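Notas sobre teleoperación: agarrar una celosía sin atravesarla

Llevo desde diciembre con la misma tarea en el simulador y conviene dejar por escrito lo que ha ido cambiando, aunque sea para no repetir las pruebas. La tarea consiste en coger un aro de celosía apoyado en un tablero blanco, levantarlo y dejarlo en otro punto. El operador guía la pinza con un mando de seis grados de libertad y el sistema guarda la trayectoria, la apertura de los dedos y las imágenes. Con esas grabaciones se entrena después una política por imitación.

El aro es una geometría incómoda. Son dos círculos de varilla fina, uno dentro del otro, unidos por riostras en zigzag. La banda tiene más hueco que material y el centro está abierto. Con un cubo basta con centrar la pinza y cerrar. Con la celosía hay que decidir primero qué se agarra: la banda completa, con un dedo por dentro y otro por fuera, o un tramo del círculo exterior. La segunda opción parece más fácil desde el mando y da peores demostraciones, porque el punto de contacto cae unas veces en un nudo y otras en mitad de una riostra.

La malla de colisión

El primer modelo que usé tenía una envolvente convexa como malla de colisión. Para el motor físico, el aro era un disco macizo. El dedo interior chocaba con una superficie invisible y el operador, que veía el hueco libre en pantalla, empujaba más. Las demostraciones salían con un golpe hacia abajo en la aproximación que la política aprendió con bastante fidelidad.

Anoma Talukder me pasó su script de descomposición en cápsulas, una por varilla. Con la resolución que yo había puesto salían 2334 cápsulas para el conjunto de piezas de la escena, y el paso de simulación se hundía en cuanto había dos piezas en contacto. Bajé la resolución de los círculos, fundí las cápsulas colineales y dejé un radio de colisión algo mayor que el visual. El aro se ve un poco facetado, hecho de segmentos rectos cortos, y a la política no parece afectarle.

Queda un problema que no he cerrado. Cuando dos piezas se tocan, los extremos de varilla que sobresalen de una pueden entrar en los triángulos de la otra. El contacto es correcto desde el punto de vista geométrico, pero al levantar una pieza se arrastra la otra. De momento descarto esas grabaciones a mano.

El retardo

Trabajo con el servidor de Kirance, al que me conecto desde casa. Con la configuración de fábrica, entre mover el mando y ver la respuesta pasaban 700 ms. Con ese retardo se puede teleoperar, pero el operador adopta la estrategia de mover y esperar, y las trayectorias quedan llenas de pausas. Si se entrena con ellas sin filtrar, la política también se para: una imagen con la pinza quieta encima de la pieza tiene como acción más frecuente no hacer nada.

Probé tres cosas, en este orden:

Quitar del registro los pasos con velocidad por debajo de un umbral. Reduce las pausas, pero elimina también el final de la aproximación, que es lento por buenos motivos.

Bajar la resolución del vídeo que recibe el operador y grabar aparte las imágenes a resolución completa. Ayuda bastante con el retardo. En cambio, el zigzag de la banda se empasta cuando queda casi de canto y cuesta juzgar la profundidad.

Ejecutar una copia local de la cinemática y dibujar la posición prevista de los dedos encima del vídeo. Es lo que uso ahora. La previsión no incluye contactos, así que deja de valer en cuanto se toca algo.

Escala del mando

Al principio la relación entre mano y pinza era de uno a uno. Para la traslación gruesa va bien. Para meter un dedo por el centro del aro sin rozar la banda, no. Añadí un pedal que cambia a escala fina mientras está pisado, y el estado del pedal queda guardado con el resto de los datos. Kanyarat Phuthong, que hizo una sesión entera sin conocer la tarea, sugirió bloquear también el cabeceo y el alabeo con el pedal pisado. Tenía razón: la mayor parte de mis aproximaciones fallidas venían de un giro involuntario de muñeca. El holgado de la banda respecto al dedo interior lo tengo limitado a 2 mm en la fase de cierre, y con un giro pequeño ya se pierde.

Datos

El conjunto actual tiene 12 demostraciones. Es poco, y por ahora solo lo uso para comprobar que el formato de exportación a Uratari no pierde la sincronía entre imagen y acción. Hubo un desfase de un paso durante más tiempo del que me gustaría reconocer. Se detecta fácil: se reproduce la grabación en lazo abierto y se mira si los dedos cierran donde cerraron.

Pendiente: aleatorizar la orientación inicial del aro, probar con las demás piezas de celosía sobre el tablero y decidir si guardo la fuerza de los dedos o la calculo después.
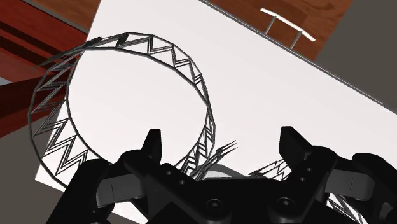
Categoría: Teleoperación y simulación

Vista desde la pinza, con los dedos abiertos y el aro delante. Con este encuadre la banda se lee bien arriba y a la derecha, donde queda en una línea doble y fina, y peor en el lado izquierdo, donde los zigzags se apilan. El script de las cápsulas lo subiré cuando le quite las rutas absolutas.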